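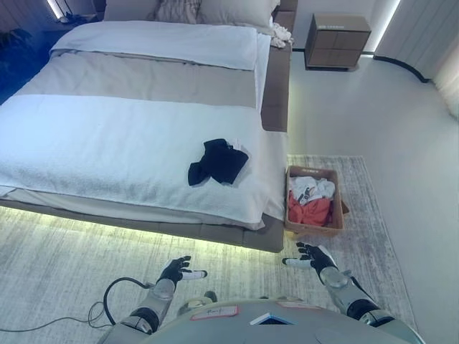 Posted in: House Manual > Bedrooms > Turning Down & Tidying
By Signe Hauksdóttir
10/4/23
2 comments | 100 shares

Section 4. Making the bed and clearing the clothes

Do the clothes first. Everyone wants to start with the pillows, and everyone ends up making a very smart bed with a T-shirt inside it.

1. Put the basket on the rug at the foot of the bed, close enough to drop things in without taking aim.

2. Pick up anything left on the blanket. Black clothes show up nicely against white. White clothes do not, so run a flat hand over the bedding before you declare victory.

3. Check the side ledge of the bed frame, up by the pillows. Small cloths go there to retire.

4. Shake each item out and drop it in. Whites and reds may share the basket for the journey downstairs. They may not share the wash.

CAUTION: Thandeka Jacobs put a red sock through with the guest towels in August and the Bimstead house has had pink towels ever since. She has asked us to stop mentioning it.

5. Pull the mattress cover tight at the corners.

6. Stand the grey pillows against the headboard. One firm shake each. Karate chops are for show homes.

7. Fold the white duvet and lay it near the head of the bed.

8. Lay the runner across the middle, then the thick white blanket over the foot. Let it hang evenly — step back to the wall and look, as it always seems straight from where you're standing.

NOTE: The blanket sheds for its first few washes. Clean the filter afterwards or the dryer will sulk.

9. Leave the light under the frame on while you check the floor. It finds fluff you would rather not have met.

10. Shut both nightstand drawers. What is in them is the guest's business.

11. Carry the basket out. Do not push it along with your foot — the rug goes with it, and then you have a Section 5 problem (Rugs, Straightening Of).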